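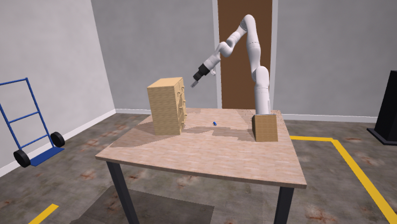

White arm, small wooden cabinet.

1/ Finished the last season of Udwood, the talk show hosted by Estíbaliz Olmedo. Putting my thoughts in one thread so I don't clog up everybody's feed.

2/ The best guest by a mile was Kiều Hà. She came on to promote a movie and spent most of the time talking about the diner job she had before it. I didn't know she could do voices. The bit with the angry cook had me rewinding.

3/ Weakest one was the Flemthorpe cast reunion. Too many people on one couch. Each of them got a single story and then it was time for the band.
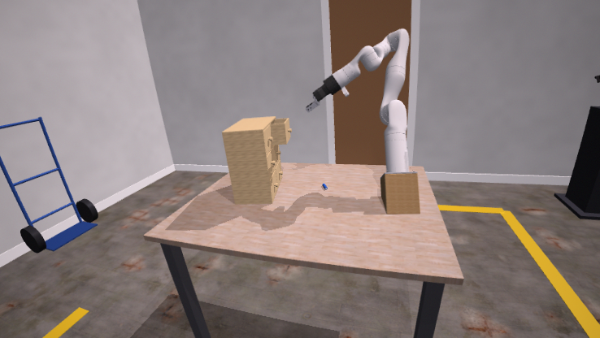

Thảo Lã replied that the reunion was fine and the problem was the host talking over everyone. Fair. She does that less when there's only one guest.

4/ I also think the show got better when they dropped the desk. The guests lean in more. Even the shy ones seemed to forget the audience was there.

5/ The cooking segment can go. I've never liked those on any show. You can't hear the interview over the pans.
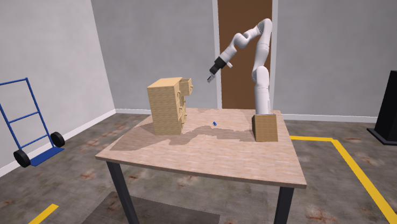 6/ Music, since somebody asked. Lau played episode 14 and it was the only time I let the song run to the end. Just two guitars and no lights show.

7/ Episode 15 is the one to start with if you're new. It has the Kiều Hà interview, and the opening monologue is short.
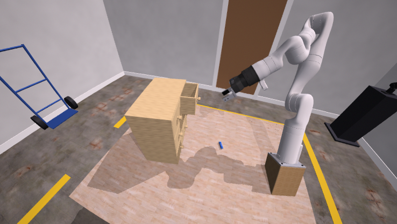 It also has the phone prank on Bình Lã, who kept a straight face the whole way through and then asked for the number back.

8/ New season is supposed to start in April. I'd like a full hour with one guest, at least once. If they book Areeba Paracha I'll watch it live.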